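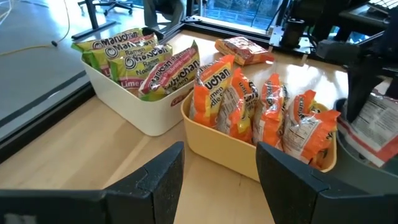
Good afternoon. My subject for the next half hour is how we gather examples for a learning system, and mostly the dull part of it, the part done by hand at a table. In Sulard we teach a pair of arms to sort soft packets into bins, and the teaching is done by people who move the arms themselves, again and again. The task on the slide is noodle packets, orange ones in the yellow bin and yellow-green ones in the white bin. One orange packet is still lying on the table behind the yellow bin, and you see it from between the two fingers, which is also how the system sees it. (Wait a little. Let people look.)

Why packets. We began with wooden blocks, like everybody, and the results were good and told us very little. A block has the same shape each time you pick it up. A packet has a shiny wrapper which crinkles and throws back the light, and it can be turned so that you see the front, the back or only the thin edge. Our customer Verschueren packs dry food, so this was also the nearest thing to their real work that we could buy in a shop.

What we call an example. One example is one complete try, from the arms at rest to the arms at rest again. We keep the pictures from every camera, the position of each joint, and a short line of text which says what the person was asked to do. We don't cut the example in the middle. If the person makes a small mistake and corrects it, we keep it, and I will come back to this.

The numbers. For the first round we collected 390 examples with 6 people. A good example takes 42 seconds, if the person has had some practice. Please do not multiply these numbers and think that you have the cost! Most of the day goes to putting the packets back on the table, and to arguing if the last try was good enough.

(Drink water. Next part is slower.)

The starting position. In our first week we put the packets back always in nearly the same place, because this is what hands do when they are tired. The system learned the place and did not learn the packet. Now we have a printed card for each try, which says where the packets go and which side is up. The cards are shuffled every morning. People found this annoying for two days and then they stopped to complain, I think because the card decides and they don't need to.

The camera at the gripper. It moves with the hand, so the view is close and the bin can fill a large part of it. The fingers are always in the view also, and we leave them there on purpose. The system should know where its own fingers are. We tried once to mask them out with software and the grasping became worse.

Daylight. The group in Trernville works in a room with no windows and has very even light. We kept our window. With a shiny wrapper the highlight moves when the sun moves, and in May it is strong in the afternoon, so we planned half of the sessions before lunch and half after. I was against this in the beginning - I wanted curtains - and I was wrong.

About mistakes. When a packet slips and the person picks it up a second time, this is useful, the system sees how to recover. When the person waits, looks at the clock and moves the arm without a purpose, this is not useful. We mark the second kind and take it out. About 9 per cent of the tries were removed in this way. The rule is written on one page and each of us has to read it before a session, also me.

The bin which is nearly full. This is where we had the fewest examples and the most failures. When packets stand side by side on their edges, the last one needs to go into a narrow space, and people do this in very different ways. Some push the row with a finger first. Some come from above with the packet tilted. We decided to ask for one way only, and I am still not certain about it. If somebody here has tried to keep both, please speak to me at the break.

Sharing. The examples are stored in Pesstead, our own tool, with the cards and the one-page rule in the same folder. The format is simple and I can show it on my laptop after the talk.

(If there is time, play the clip of the slipping packet. If not, go to questions.)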